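# Getting club kit clean (and keeping it that way)
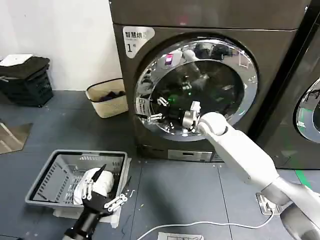
*Machine number one, a dark grey front loader.*

I've been washing sports gear for our lot for longer than I care to admit. Two kids in field hockey, one in footy, and for the last two seasons I've also had the under-12s' jumpers, which come home in a big blue bag on Saturday arvo smelling like a wet dog that's been rolled in liniment. So I've picked up a few habits. Some I got from other parents, most I got by wrecking things.

## Mud first, water later

Let mud dry. I know you want to get it straight in the tub but wet mud just gets pushed further into the knit. Hang everything over the fence or the back rail, leave it overnight, then whack it together and go over it with a stiff brush. You'll be amazed how much falls off! Then a cold rinse in the laundry sink until the water stops looking like gravy.

Red clay is its own beast. If you play at Ross Oval you know the stuff I mean (the goal square at the creek end, mainly). For that I rub in a bit of plain dishwashing liquid with an old toothbrush, leave it half an hour and rinse it cold. Do it twice if you have to. Never hot, hot sets it and you'll have a pink-kneed child until they grow out of the pants.

## Grass and blood

Grass stains: white vinegar and water, half and half, dabbed on and left for 20 minutes before the wash. Blood: cold water and a bar of old-fashioned laundry soap, as soon as you can get to a tap. I keep a sliver of soap in a zip bag in the first aid kit and I've used it on the sideline more times than I can remember. Don't use vinegar and bleach anywhere near each other, please. Different days, different shelves.

## The wash itself

- Everything inside out, numbers especially. The heat-pressed ones peel if they rub.
- Do up velcro, or it'll eat the socks.
- Shin pad sleeves and mouthguard bags go in a mesh bag.
- Half the detergent you think. Too much stays in the fabric and that's half your smell right there.
- No fabric softener on anything stretchy, it coats the fibres and they stop breathing.
- Cold or 30 degrees. I only go to 40 for plain cotton socks.

Don't jam the drum. I used to do all the jumpers in one load because it felt efficient, and they came out with the mud just moved around. Two loads now, and I get a cup of tea out of it.

## When it still stinks

You know the shirt. Smells fine coming off the line, then five minutes into warm-up it could clear a grandstand. Soak it for an hour in a bucket of cool water with a cup of white vinegar, wring it, then wash as normal. If that doesn't shift it I go to an overnight soak with an oxygen-type powder, which has rescued everything so far apart from one pair of goalie gloves, and those went in the bin with full honours.

## Drying

Line, in the shade, upside down so the peg marks are at the hem. Our jumpers are that shiny polyester and the sun bleaches the maroon to a sort of sad salmon in one summer. If it's bucketing down and you have to use a dryer, go low, and pull things out while they're a touch damp. Anything with printing on it I don't tumble at all.

Boots never go in the dryer. Pull the insoles, stuff them with newspaper, change the paper before bed and again in the morning. Keep them off the heater too, the glue lets go and you get that flapping sole halfway through the second quarter.

## The bag

Clean gear into a manky bag is a waste of everybody's Saturday. Once a month I empty ours right out (orange peel, tape, one sock, always one), vacuum the corners, wipe it down with warm soapy water and leave it open in the sun. A tablespoon of bicarb in an old stocking, knotted, lives in the bottom between games.

And write the kid's name on the drink bottle in nail polish. Texta comes off by May. I've just done ours in a horrible orange glitter and so far it's surviving.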